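## 厨房用品:无盖保鲜盒的清点与去留

本期继续 Flamden 合住楼公共厨房的收纳整理,对象是塑料食品盒。上期处理的是玻璃罐,标签规则沿用不变。

整理前,盒体和盒盖混放在水槽左侧的下层抽屉里。Kolbrún Arnardóttir 把抽屉全部腾空,盒体按形状分为圆形、方形、长方形三组,盒盖单独平铺,逐一试扣。判定标准只有一条:四边能同时压紧,松手后不弹起,即算配对。三边能扣、一角翘起的,一律按不配对处理。配对成功的,盒底和盖面各贴一张同号标签,放回抽屉前区。

最后剩下10个没有盖子的盒体。变形和开裂的进回收,其余按下面的办法改作他用。

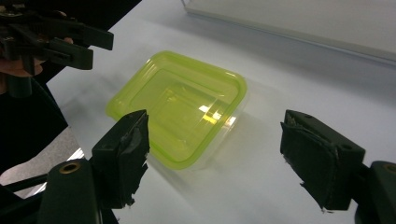 *绿色半透明长方形食品盒,圆角,无盖。*

无盖盒体不再用于冷藏熟食。用保鲜膜封口在冰箱里容易串味,叠放时上层也不稳,这一点 Esben Ásgeirsdóttir 在上次住户会上已经提过,此处不再展开。可行的用途有两类。

第一类是抽屉分隔。长方形盒适合放封口夹、量勺、橡皮筋等零碎物品。选盒时先量抽屉净高,再量盒体连同盒沿的高度,两者之差至少留2厘米,否则推拉时盒沿会刮到上方的横档。盒沿外翻的型号,宽度以盒沿外缘为准,不要按盒底尺寸计算。盒壁多为上宽下窄,并排摆放时底部会有空隙,属正常情况,不必塞垫片。

第二类是备料盒。切好的葱段、姜片、待腌的蔬菜可临时存放,当餐用完。半透明盒壁便于从侧面看余量。刀具不要放入,盒底划伤后难以洗净。

容量方面,Kári Þrastardóttir 用厨房秤做了一次测量:空盒去皮,加清水至盒沿下沿,读数748克,即748毫升。测的是留在备料区的那一个,其他型号请自行测量,不要套用。测完后用油性笔把数值写在盒底外侧,字迹磨掉后重写即可。

清洗要求如下:

- 用温水和中性洗涤剂,海绵用软面。
- 盒沿下方的凹槽和内底转角用小刷单独刷一遍。
- 倒扣沥水,盒口不要完全贴住台面,可架在沥水架横条上。
- 不进微波炉。洗碗机仅限盒底有相应标识的型号,放上层。

油渍染色的盒子,可用小苏打调成糊敷在染色处,静置2小时后冲净。番茄和咖喱留下的颜色未必能完全去除,不影响作分隔用途。盒内有持续异味的,不再存放食材,转入第一类。

若有住户在自己房间找到多余的盒盖,请放到冰箱顶上的浅筐里,由 Guðlaug Egilsson 试扣。配上的盒体恢复冷藏用途,换贴新标签。盒盖在筐中保留到9月底,之后未配对的送回收。

下期内容为 Odgate 楼调料架的层高调整,需要提供自家瓶罐高度数据的,请把数值写在厨房门后的表格里,单位用毫米。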